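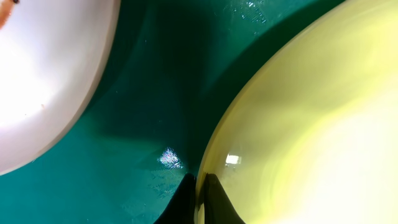

How long do cave rescue crews usually wait before calling in outside teams?

I'm writing a family piece on the Danko mine flooding my grandpa worked in June — four men stuck behind water. Help from Trestelley only showed up 40 hours in. Is that normal??

2 answers

Sixten Haugen
I did mine rescue for years and 40 isn't crazy for back then. You'd run your own pumps first, then phone around. Roads matter a lot too! Ask the Kekine library for the callout log — ours listed every crew by the hour.

pluvwood44
no idea about Danko but my uncle's crew got called the same night. depends who's in charge I guess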